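The breadboard bench, one year in

I have wanted to write this post since October, and every time I sat down to do it I ended up fiddling with the bench instead, which probably tells you how much I like the thing! So, a big catch-up on my optical breadboard, for the handful of you who asked after the last post and for anyone who has ended up with a slab of drilled metal in the spare room and is wondering what to do next.

A breadboard (the heavy sort, no relation to the plastic ones you push resistors into) is a flat metal plate full of threaded holes. You bolt things to it and they stay where you put them. I first met one years ago in a teaching lab and thought it was the best table I had ever seen. Mine came second-hand from Zirkdale, who clear out old workshops and labs, and I paid £133 for it plus a very stiff back from getting it up the stairs. It sits on an old Lindgren desk with a rubber mat underneath, and the desk hasn't so much as creaked.

I started with no plan at all. I bought a bag of screws from Gudgate, got terribly excited, and bolted down everything I owned in the first evening. By midnight I had a bench that looked wonderful and was completely useless, as there was nowhere left to put my hands. Everything came off again the next morning. Since then I have been adding things slowly and it has been so much more fun.
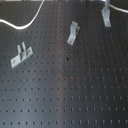 Brackets are what I've come to love most about this way of working. I used to hold things down with tape, clothes pegs and the odd bag of rice, and I was forever nudging something and starting again. Now I reach for plain aluminium and a hex key. My favourite kind has a flat base with two tabs standing up in the middle and a narrow gap between them, so it makes a little slotted holder, and there is a screw hole at each end of the base. You can set it on the diagonal, as I have with the one on the left, and I find that ever so handy when I'm trying to bring a thin piece in at an angle without building a whole contraption to do it. I haven't painted any of them. I did think about it (I had a tin of black all ready to go), but I like how the pale metal shows up against the dark board, and I'd only chip the paint with my clumsy screwdriver work.

Now, screws. Please sort your screws! I bought a mixed box at the start, mostly because it was cheap, and half of them were the wrong thread. They go in for a turn or so and feel fine, and then they bind, and if you are tired and stubborn you carry on. I was tired and stubborn. One hole near the back corner is now a bit of a sad case and I steer clear of it. These days I keep two lengths only, in two jam jars, and everything else has gone in the garage. Short ones for thin bases, longer ones for anything with a washer under it.

Do up both screws loosely before you tighten either of them. I can't say this strongly enough. If you nip one up first the whole bracket swings round with the key, and you'll be cross, and then you'll do it again with the next one. Loose, loose, check where it's pointing, then a bit on each. I go finger-tight plus a small turn and it has been plenty.

Cables are my weak spot. I like white ones because I can see them against the dark metal and I'm less likely to catch one with my sleeve, but I've never found a tidy way of running them over a surface like this. I've tried sticky clips (they drop off), those twisty ties from bread bags (better than you'd think) and a fabric sleeve from Truvero, which is very smart and which I can never be bothered to thread. At the moment I mostly let them curve where they want to and check they aren't pulling on anything. If you've got a nice trick for this, do tell me in the comments, I'd be thrilled.

Cleaning is easier than I'd feared. A soft paintbrush gets the fluff out of the holes, then the vacuum with the little nozzle held just above, then a barely damp cloth. I do it by the window in the late afternoon, when the light comes in low and makes a big pale stripe on the metal and every speck shows up. Dropped washers are another matter. I lost one in the carpet in the spring and found it with my bare foot.

Next on the list is a shelf over the back of the desk so the tools stop creeping on to the board. I've got the timber, I've got the wall plugs, and I have roughly 16 sketches of it on the backs of envelopes. I'll put the measurements up once I've picked one.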